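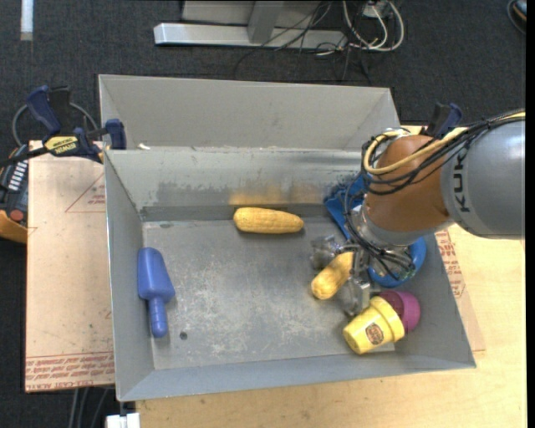
Majdi Tannous asked whether the Pudard kit is worth the money if you already own an arm, and said his own shop got burned on a picking package two years ago. Fair question. I've had the trial licence for 6 weeks, so I'll put my notes in one thread.

Widad Hamdan
September

What you get: the Pudard picking software, a calibration board, a depth camera with its bracket, and a year of email support through Haddadin, who resell it here. You do not get an arm, a gripper or a bin. The sales page is vague on that, so read the quote line by line.

Our arm is a KUKA we already had. Pudard lists it as supported and it was. The driver went in on the first afternoon. The network settings took until the next morning, and that was our own IT, so I won't mark them down for it.

For test parts I use toy food and dishes in a grey metal bin. Corn cobs, a cup, a scoop, a bowl. They're cheap, they come in awkward shapes and it doesn't matter if the gripper crushes one.

The bin is held to the table with bar clamps. Do this before you calibrate. I calibrated first, bumped the bin while clamping it, and had to do the lot again.

Calibration is 8 poses with the board. The manual says any order. I found it would fail if the first two were close together, with an error message that only says "insufficient". Spread them out and it goes through.

Results so far. I logged 374 pick attempts in the last fortnight of the trial. I'm not going to post a success rate because I kept changing settings partway through, and a single number would be misleading. I'll do a clean run and post that separately.

What I can say is which shapes gave trouble. Corn cobs are good lying flat in the open. Against the back wall the software often picks an approach that would put a finger into the metal, then rejects it and sits there thinking. There's a wall clearance setting. The default is too cautious for a bin with sloped sides.

The scoop is fine by the handle. It will try for the rectangular head if you let it. You can mark a region of a part as off limits, but you need a model of the part first, and scanning one takes longer than the brochure suggests.

Bowls are the worst of the lot. A bowl tilted against the side gives it a rim to grab, and it goes for the rim at a bad angle. I lowered the approach speed and that helped a bit. Support told me a fix is coming in the next release. I've heard that from other vendors, so I'll wait and see.

Cable routing. The bracket instructions show a tidy run down the arm and make no allowance for the wrist turning all the way round. Leave more slack at the wrist than they show. I redid ours twice.

Support gets a decent mark. Defne Bozkurt at Haddadin answered every email the same day and once rang me to go through a log file. She also told me plainly when something wasn't in the product, which saved me an afternoon.

Compared with Takard, which we trialled last year: Takard was quicker to set up and had a nicer screen. It also wanted a live internet connection to plan a grasp, and our workshop connection drops out. Pudard runs on the local machine. For us that settles it, but your site may be different.

Cost. I can't share our quote. The licence is per arm, per year. There's a discount if you take 5 or more, so it doesn't apply to a shop our size. Ask whether the camera is still yours if you don't renew. Ours would be, but I had to ask twice to get that in writing.

To answer Majdi directly: if you have an arm sitting idle and someone who can give it a few hours a week, get the trial. If you want to switch it on and walk away, I wouldn't buy this version.

Dalal Semaan wanted to know about grippers. I've only used our own two-finger one. The menu has a suction option and I haven't opened it. If anyone has run Pudard with suction on curved parts, please reply here.

Next up is the clean run with the settings locked, same bin and same parts. I'll add the log to this thread when it's finished.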